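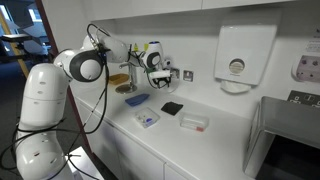 White arm with black cabling, white countertop.

20 Nov 2023

Rental listings parser, Rovholm data. Picking up from the unit-type mess.

Re-ran the Rovholm export through the cleaner. 80 listings in, 6 fell out. All 6 the same thing: "2 bed + study" read as 3 bed. Fixed the rule, study is now its own field. Should of done that in March when it first came up.

Floor number still bad. "6th floor" fine, "top floor" gives null, "level 6/40 Deng St" gives 640. Left a test for that one, red for now.

Parking: "lock-up garage" and "secure parking" are NOT the same, stop merging them. Jemine keeps them apart and tenants filter on it. Split back out.

Walk times. Agents write "moments from", "footsteps", "short stroll". Tried mapping to minutes, gave up, numbers were silly. One "moments from station" measured 40 min on foot. Drop the phrase, use map distance only.

Strata fees - quarterly or yearly? Wornano sends both, no flag. Anything without a period goes to manual check. 5 in the queue already.

"Currently tenanted" now sets the investor tag and hides the move-in date. Lease end date usualy missing, leave blank, don't guess.

To do:
- level/street number split
- ask Wornano for fee period column
- balcony vs courtyard, ground floor units come through with both
- duplicate check on relisted units, same address different rent, keep newest
- rerun full set after, save old output first this time

Disk on the shared box nearly full again. Cleared my own March runs, rest isn't mine.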